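Thursday, late. Back in the garage with the simulator, before I spend another cent on motors. The Drimside forum swears by Taris for home builds, and I'm still not convinced. It crashed on me 2 times before tea. The cabinet model came out of somebody's free library, grain and knobs and all, and I'd bet the drawer slides like nothing I've ever owned.

Arm and cabinet in the sim tonight:
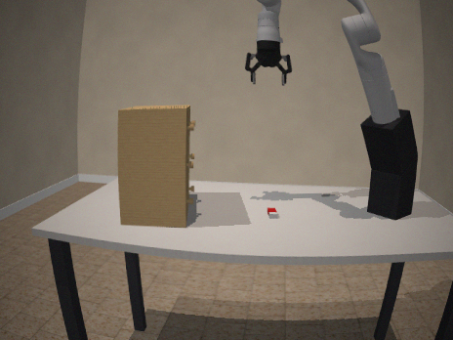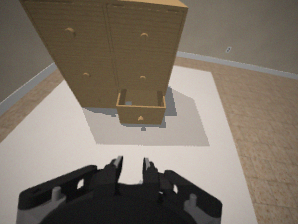 My trouble is friction. Real drawers stick, especially the ones I make, and I can't find where Taris lets you set that properly. I left 528 runs going while I did the dishes and it reports 348 good ones. Good by whose measure? The Xie controller is still in its box, $17 postage and all. Need to ring about the bearings tomorrow and clear the bench.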